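Laborbuch Urnon, Handhabung Textil
2020-07-31

Fehlerbild: Greifabbruch beim Aufnehmen des Frotteetuchs, Hand rechts, Meldung 219 (Fingerstrom über Grenzwert, Bewegung gestoppt). Nach dem Abbruch blieb die Hand bestromt, Haltekraft unverändert. Quittieren am Bedienpult wirkungslos, erst der Not-Halt hat die Finger gelöst.

Erster Verdacht: Stoff klemmt zwischen Fingerkuppe und Gelenk. Bei Frottee greifen die Schlingen an jeder Kante, mit dem glatten Testlappen aus Furnholm ist der Fehler nie aufgetreten. 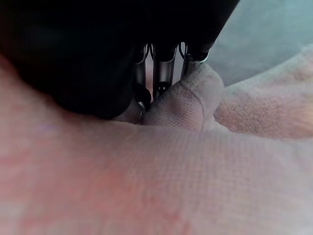 Finger am Tuch, Falte unter den Kuppen

Stromverlauf aus dem Log: Anstieg innerhalb von 23 ms, danach Plateau bis zum Not-Halt. Das passt zu einem mechanischen Block, weniger zu einem Sensorfehler. Encoderwerte plausibel, kein Sprung.

Gegenprobe am Handtuchhalter der Glaswand. Das Tuch hängt dort frei und gefaltet über der Stange. Anfahrt mit halber Geschwindigkeit, Grenzwert unverändert.

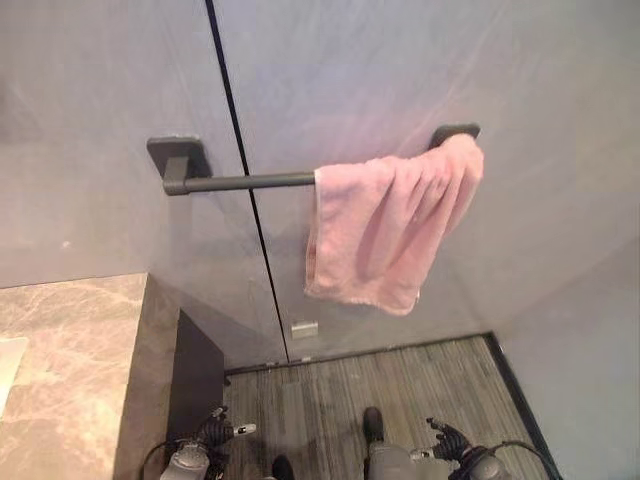

Gegenprobe Waschplatz

Gleicher Ablauf vor der Waschmaschine, Ziel ist das rosa Tuch an der linken Wand. Hier kam 219 nach dem Schließen der Finger wieder, rechts wie vorher. Die linke Hand lief mit demselben Parametersatz durch.
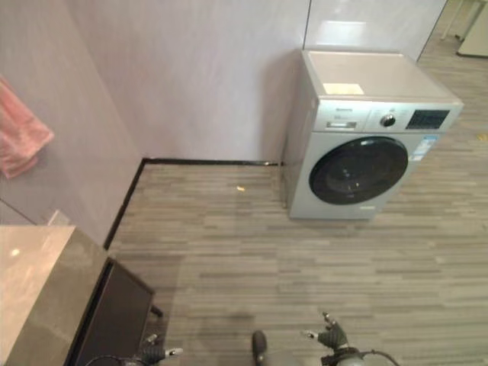
Flustmont – Gruppe Robotik Innenraum

Parametersätze verglichen: rechts steht die Stromgrenze auf 53 Prozent, links auf 69. Der rechte Wert stammt aus der Inbetriebnahme im Dezember und wurde beim Update nicht überschrieben. »Derselbe Parametersatz« stimmt also nur dem Namen nach. Erklärt den frühen Abbruch, aber nicht die fehlende Freigabe nach dem Quittieren.

Sichtprüfung der Finger über dem Teppich. Dabei auch auf den Stoff der Verkleidung achten – er reicht bis an die Fingergelenke. 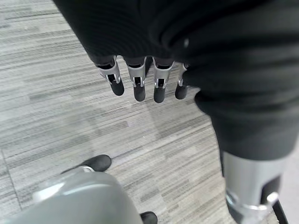 Offen

– Grenzwert rechts angleichen, Prüfsumme über beide Sätze beim Start
– Freigabelogik nach 219: Anfrage an Mekonnen, Log liegt bei
– bis zur Klärung kein Betrieb der rechten Hand ohne zweite Person am Not-Halt
– Fusseln an den Gelenken nach jeder Frottee-Serie absaugen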